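Housekeeping Diary, Lemaire House
November 10, 2021
3 comments
2 shares

The morning was given over to the Fulutora storage order, which was placed in October and has now been received in full. The delivery note records 173 pieces for the house as a whole, the greater part of them destined for the linen rooms and the ground floor pantry. These have been signed for and the note has been placed in the purchasing folder. The invoice from Clirkon is still awaited, and a reminder has been sent.

It was agreed last month that plastic articles would be looked over before being put into general use. The work began with the tan pieces. The finish is smooth and rather glossy, and it shows every mark. A few faint gray smudges were noted, together with one small dark speck, and the entry in the stock book reads "marked, fit for use." Particular attention is to be given to recesses and molded ridges when these articles are cleaned, as dust settles in the corners and a flat cloth passes over it. A soft brush has been added to the supply list for this purpose.
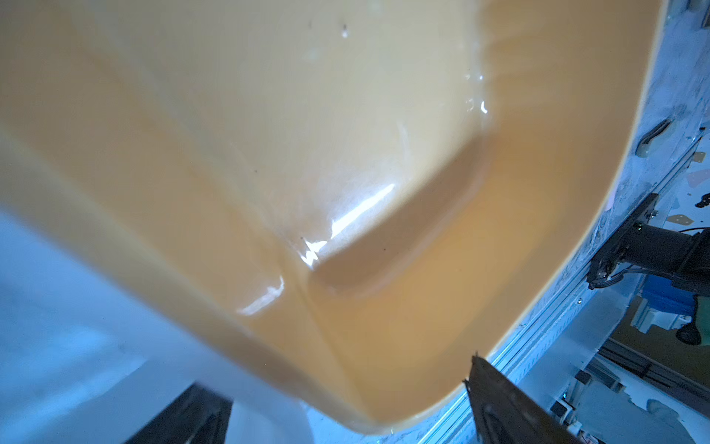

The Housekeeping Office, Lemaire House

The question of labels was considered again. The present labels lift at the corners after a few washes and leave a residue that is tiresome to remove. The office has asked Flonari for a sample sheet of the removable kind, and no further labels will be ordered until it has been tried. In the meantime, shelf positions are to be written on card and tied to the shelf itself - not to the container.

Attention then turned to trays and small containers. The yellow tray is to be kept for items in daily use and cleared at the end of each day. White containers are reserved for small articles that would otherwise be mislaid, and they should not be stacked while full. Staff are reminded that a tray left out overnight will be treated as unsorted, whatever it holds.

The surfaces were reviewed at the same time. The marble pattern underfoot and the terrazzo print on the panels are both agreeable to look at, but small pieces are easily overlooked against them, the black and white ones above all. A plain cloth is to be laid down whenever fittings or screws are being sorted. The metal trim along the edges is to be wiped separately and dried. 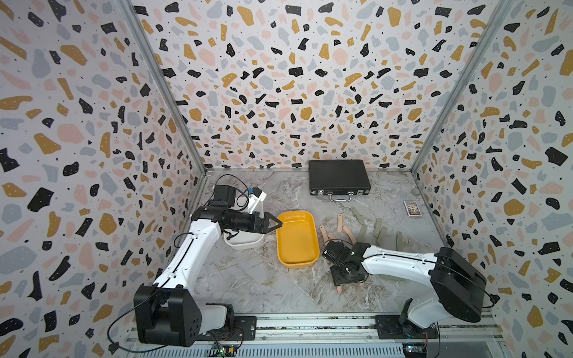 Yellow tray and white container, with the terrazzo panels behind.

The afternoon was spent in the upper linen room, where shelf 310 remains out of order. Two brackets have been requested. The pillowcases formerly kept there are on the landing for the present, under a dust sheet, and the key to the room has been returned to its hook.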